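# Sedel – the rubber chicken sorting set

Club data from our fall project, collected by the Zalalley robotics club for the Trimgate student challenge.

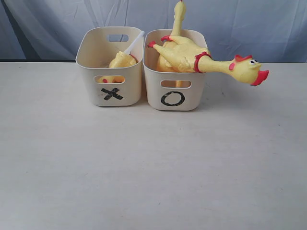

We started Sedel in September because our arm was great at wooden cubes and terrible at everything else. Cubes don't flop. Rubber chickens do, and they have necks and feet that catch on whatever is close by, so every grab is a new problem. We love them!

## The task

There are two bins on the table, one marked X and one marked O. An episode is one chicken moved from one bin to the other, with a student driving the arm by hand. The driver gets the instruction as a short line of text, like `move a chicken from O to X`, and the same line is saved with the episode.

A move counts if the chicken ends up supported by the target bin when the arm lets go. A head or a foot hanging over the rim is fine. We argued over that rule for a whole evening and ended up with the generous version, mostly thanks to Loïc Joly, who pointed out that the old rule threw away some of our best driving.

## What's inside

| Split | Episodes |
|---|---|
| train | 1540 |
| practice | 781 |

The practice split is from when people were still learning the controls. It's bumpy, with lots of second tries, and it's really fun to watch. Don't mix it into train unless you mean to.

Each episode folder has:

- `video.mp4` – one fixed view of the table
- `joints.csv` – joint positions and gripper opening
- `task.txt` – the instruction line
- `result.txt` – `ok`, `miss` or `drop`

Video is saved at 12 frames per second. The joint log runs faster, so match rows by the `t` column and not by row number. (Yes, we learned that the slow way.)

## Quick start

```
python tools/check.py data/train
python tools/play.py data/train/0001
```

`check.py` lists any folder with a missing file. `play.py` shows the video with the gripper opening plotted under it, and the space bar pauses.

## Things to know

- Bins don't get emptied between episodes. A chicken might start underneath another one, or tangled with it, and a few episodes bring two out at once. Those are labeled `ok` if at least one lands where it should.
- The bins get bumped. Find the X and O marks in the video before you trust any saved bin position.
- In older folders `result.txt` may say `fail`. Treat it as `miss`.
- Episode 1968 in our numbering has a joint log that stops early. The video is good, so we kept it. Numbering has gaps where we deleted bad recordings.

## Baseline

Our first model is called Vincze and lives in `models/vincze`. It picks the right bin far more often than we hoped, then grabs a foot and lets the chicken swing. If you get it to go for the body – please send us a clip! Pull requests are welcome too, and so are new label checks.

## Still to do

- [ ] add the left-handed driver sessions
- [ ] rename `fail` everywhere
- [ ] write up the gripper pad swap
- [ ] try three bins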